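Chapter 7
Keeping Things: A Short History of Storage

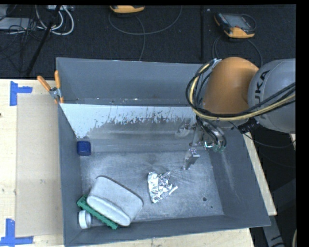
Figure 7.1 A large grey open-topped bin on a light wooden tabletop.

Think for a moment about the last thing you put away. Maybe it was a sweater, or a bag of rice, or the good scissors that always seem to wander off (ours certainly do!). You probably gave it very little thought, and yet people have been working out where to put things for as long as they have had more things than hands.

In this chapter we will spend a good deal of time in the market town of Uston, where grain was once kept in clay jars as tall as a child. A storehouse there held 183 of them, and the clerk's tally, which we will read together in Section 7.2, lists what went into each one and who came to collect it. From Uston we move on to the port of Grinditz, whose merchants gave up jars for barrels, and then had to rebuild almost 1000 feet of shelving to fit the new shape.

Along the way, keep an eye on the small decisions. Does a container have a lid? Can it be stacked? Can one person lift it when it is full? A potter, a cooper and a shopkeeper would each give you a different answer, and you will have a chance to argue for one of them in the project at the end.

Before you read on, choose one drawer or cupboard at home and write down what is in it and how it is arranged. Keep your list somewhere safe, as you will need it again in Section 7.4.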